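Flatell Robotics Newsletter: Safe Practice

New rules for sleeves and loose cables

From October, every hall at Sarkonwood follows the same short rule set for arms that wear a fabric cover. Until now each team had its own habit, and when a person moved from one hall to another, he had to learn again what is allowed. Sebastian Vasiliu collected the old notes, 13 pages in total, and made from them a sheet with nine points.

The most important point is about the sleeve. It must be fastened above the wrist so that the fabric cannot come between the fingers, and it is checked by hand before the arm gets power. The second is about cables. A cable that runs outside the arm needs enough slack for the full turn of the wrist, but it should not be able to catch on a neighboring arm. Open shells are allowed only during service, and the service sheet must say who opened them.
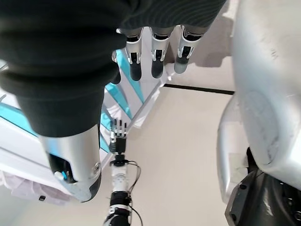 Radu wrote to us that the sheet is good but it forgets the night shift, where one person often has to check two arms alone, and he asked if the second signature can wait until morning. For the sleeve check, yes. For an open shell, no: the arm stays without power until the second person has signed.

Please use form 3271 for both checks. The old form 1650 can still be used in the Clelach hall until the paper is finished. Questions about the nine points go to Sebastian, before 9 in the morning if possible, when he is at his desk.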